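Teaching in a borrowed body: Liudmyla Zhuravel on simulated homes and what they leave out

Liudmyla Zhuravel's group at Vallberg trains two-armed robots to tidy rooms, and most of the rooms don't exist. They are generated, rendered and thrown away. A person in a headset steers the arms through a task, the session is recorded, and a policy is trained on the recordings. The paper describing the method, which the group calls Vutolwood, was accepted in July.

We spoke on a Thursday, between two of her meetings. I asked first why she had gone back to simulation after six years of working only with hardware.

"Money and floor space," she said. "We had one robot and one kitchen. If you want the policy to cope with a different room, you need different rooms, and I couldn't get another kitchen out of the department."

The set behind the paper has 2780 sessions recorded in 381 rooms. Every room has the same kind of contents: a door, a window, some furniture, things on top of the furniture, and a container that small objects have to go into or come out of. The operator sees what the robot's cameras would see and nothing else. Zhuravel was firm on that point. Earlier versions gave operators a free camera they could move around the room, and the recordings were smoother, but the policies trained on them were worse.

"The person was using information the robot would never have," she said. "They reached around the lid of a box as if they could see through it. The policy copied the reach and hit the lid."

In the current version the operator has to work with the lid where it is, and lean the body to get a look at what is inside.
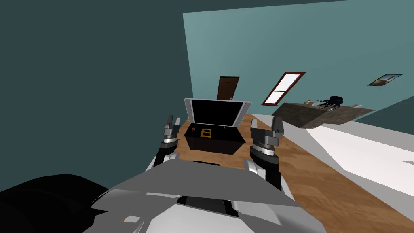

Ritva Kiiskinen disagrees about how much the camera rule matters. In her reading of the results, most of the improvement comes from the slower pace that the rule forces on operators, and she would like to see the free camera tested again with a speed limit on the arms.

I put this to Zhuravel, who didn't dismiss it. "It's a fair objection. We didn't run that comparison. Slower demonstrations are easier to learn from, we know that from other work. I think both things are going on, and I can't give you the split."

The headline result is on transfer. The group took the trained policy to a real apartment in Manzano that had no counterpart in the simulated set and ran 13 tasks, all of them picking small objects out of containers or putting them back. The policy finished nine. A version trained on free-camera sessions finished four. None of the tasks involved soft objects, and the paper says so in its first table.

She was more interested in talking about the failures. Two were ordinary grasping errors, where the fingers closed beside the object. The other two came from what she calls lost views. The arm moves into a posture where the wrist camera has little but wall to look at, and the policy, with very little to go on, keeps doing whatever it was doing. 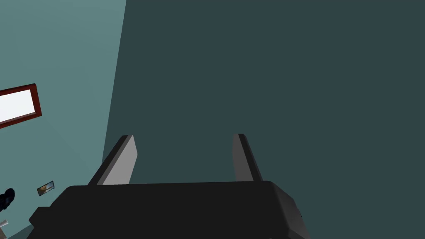
"In simulation the operator just knows where they are," she said. "They remember the box is down and to one side, so they bring the arm back. The memory is in the person's head. It isn't in the recording, so the policy can't learn it from there."

The group's first fix was to delete those stretches from the training data. That made things worse, she said, because the policy then had no examples at all of coming back from a bad view. They now keep the stretches and give the policy a short history of earlier images. Bohdan Hutsuliak wrote that part of the code, and the results aren't in the paper.

I asked whether the rendered rooms needed to look more realistic. She said she used to think so. The walls are flat colors and the lighting is simple, and a partner lab in Pestau spent most of a year on better materials and shadows for the same rooms. The gain on the real robot was too small to separate from noise.

"I'd spend that year on contact," she said. "How a hinge gives, how a small thing slides when you push it against the side of a box. We get that wrong in every room we make."

The rooms and the recordings will be released together once the documentation is done. Siham Benmoussa is writing it, and Zhuravel would not give me a date.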